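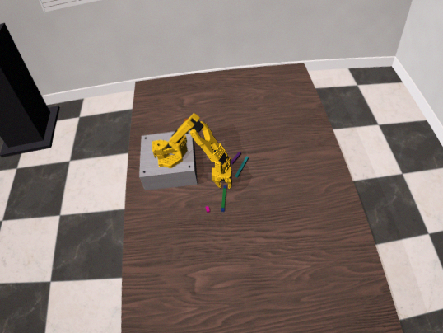

I have been going to see Petham Town play since I was small enough to be lifted over the turnstile, and I can't remember a October when I cared this much about a midweek cup replay. Maybe it's the new manager. Maybe it's that my knees have finally given up on five-a-side, so all that feeling has to go somewhere!

If you don't follow the lower leagues (and most of my friends don't, bless them for reading anyway), the short version is that we drew with Millunham on Sunday, away, in a wind that kept blowing the corner flags flat. We were a goal down at the break and looked it. Then Thandeka Rampersad, in her first season in charge, took off a defender, pushed both fullbacks up so high they were practically wingers, and we got level with six minutes left. I was hugging a man in a bobble hat before I'd worked out who scored.

So now they have to come to us, and I've been thinking about it far more than a grown adult with a job ought to.

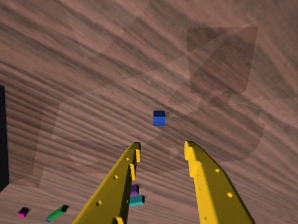

What worries me is the left side of midfield. Cruzado has been the best thing about this team for two years, and I'd happily watch him take throw-ins all afternoon, but he was limping when he came off and the club has said only that they'll "see how he is." I've been a supporter long enough to know what that usually means. If he can't start, I'd like to see the 22-year-old we brought in over the summer get a proper go. He's quick, he isn't shy about shooting, and he tracks back without having to be yelled at, although the people in my row yell at him all the same.

The other worry is set pieces. Millunham are enormous. Their number 23 won every single header on Sunday, including one or two I'm fairly sure he wasn't even trying for, and their goal came from a long throw that we all saw coming from the far end of the ground. I would put our tallest striker on him and tell her or him or whoever is carrying the clipboard that nothing else matters at corners. But then I've never managed anything bigger than my niece's under-nines, and we lost most of those.

On the cheerful side, the crowds are coming back. We had 1684 in for the last home game, which for us is a real crowd, the sort where you have to stand in line for your tea and miss the kickoff. The old Verkura Stand was full right up to the back, where the roof drips, and there were kids up there singing songs I hadn't heard in years. My dad would have loved it. He used to say you could tell how the season was going by how long it took to get out of the parking lot, and that night it took us forever.

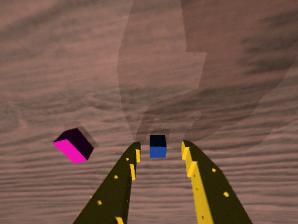
My guess for the replay

I'll say 2-1 to us, after extra time, with everybody's nerves in shreds. My brother says we'll lose on penalties, but he says that before every cup game and he's been right only once, and he was unbearable for a month afterward.

I'll be in my usual spot by the halfway line, with the big flask and too many layers on. If you're coming, say hello. Gates open at six, and the line for pies gets silly after that, so come early and I'll save you some room on the rail.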